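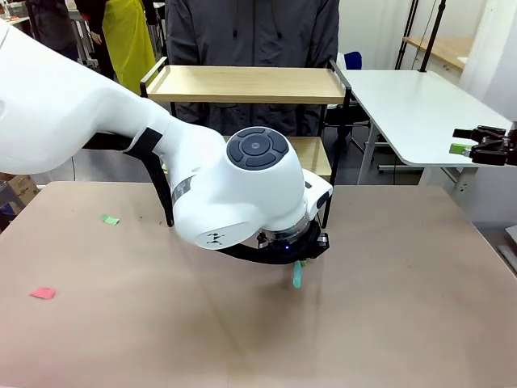
How often should shelves and other flat surfaces in the home be dusted?

Once a week is enough for most households. Bedrooms used by anyone with asthma or a dust allergy should be done twice a week, and the bedding should be washed on one of those days.

The advice is taken from the new household dust guidance issued by Mevholm Housing Association to its tenants in Histomthorpe. The guidance comes into effect in May and replaces the leaflet previously given out with the tenancy pack. Copies will be delivered to up to 1000 homes, and the text may also be collected from the reception desk at Zoëga House.

The Association decided to revise its advice after a review of repair requests received over the winter. A number of tenants had reported poor air, blocked extractor grilles or grey marks on walls above radiators, and had asked for a contractor to attend. In many of these homes the inspection found no fault in the building. The grilles were covered in lint, the tops of wardrobes had been used for storage, and window vents had been taped over to keep out draughts. The Association considers that clearer written advice would have allowed several of those tenants to deal with the matter themselves, and would have shortened the wait for others whose fans needed to be replaced.

The guidance is set out by room. It asks tenants to begin at the highest point and work downwards, leaving the floor until last. Windows should be opened for 15 minutes during and after cleaning wherever the weather allows. Vacuum cleaners should be emptied outdoors or into a bag that can be tied at once. Feather dusters are no longer recommended for use indoors, as they tend to move dust from one surface to another. 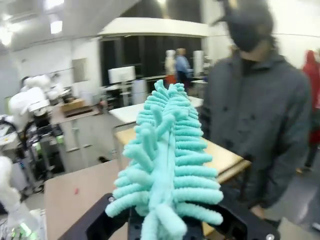 Extractor fans in kitchens and bathrooms are covered in a separate section. Tenants are asked to switch the fan off at the isolator before wiping the outer grille, and not to remove the cover or any screws. Where a fan is noisy, slow or does not start, the fault should be reported to the repairs line in the usual way. Fans in the older blocks off Chapel Row are being replaced under a contract with Zurnus, and tenants in those blocks will receive a separate letter giving the date of their appointment. Access will be needed for 90 minutes. The contractor will cover floors and worktops before starting and will remove all packaging on leaving.

Radiators should be dusted before the heating season and once more in the middle of it. A long, narrow brush may be used between the panels. Tenants should wait until the radiator is cold and should place a sheet of newspaper beneath it to collect what falls. Furniture should be kept a hand's width away from outside walls so that air can pass behind it.
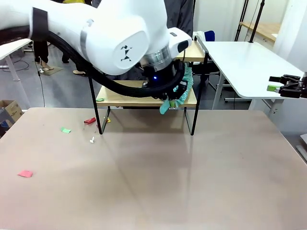
Cloths are the subject of more questions to the Association's housing officers than any other item in the old leaflet, and the new text deals with them at greater length. A plain cotton or microfibre cloth, slightly damp, is suitable for painted wood, laminate and sealed shelving. It should be folded into a pad so that a clean side can be turned out as each one becomes soiled. A cloth bunched up and hanging over a shelf, as the teal one is in the photograph, should be shaken out of doors and washed before it is next used. Cloths used in the bathroom should be kept apart from those used in the kitchen. Fabric softener should be left out of the wash, as it reduces the ability of microfibre to pick up dust.

Advice on cleaning products has been shortened. For weekly dusting, water alone is sufficient. Sprays containing bleach should not be used on shelves or furniture and must never be mixed with any other product. Polish may be used on unsealed wood but is not needed every week. Tenants who have been advised by a doctor or nurse to avoid particular products should follow that advice in preference to the guidance. 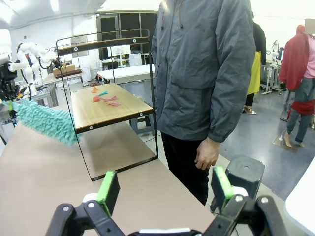
The Association also draws attention to what is kept on open shelving. Books and papers that are seldom used may be placed in a lidded box, and soft toys may be washed or put away in a drawer. Heavy items should not be stored on upper shelves. Freestanding units should be fixed to the wall where young children live in or visit the home, and fixings will be supplied free of charge on request. Tenants do not need written consent for this work, provided that the wall is not tiled and that no pipes or cables run behind it.

Tenants who are unable to carry out cleaning at height through age, illness or disability may ask for help under the existing home support service. Requests will be considered in the order in which they are received, with priority given to those with a breathing condition. The service is free to tenants aged 75 or over. Others pay a charge of £16 a visit, and this has not changed from last year.

The guidance is available in large print and in audio form. Comments on the text may be handed in at Zoëga House or posted to the Association's Histomthorpe office.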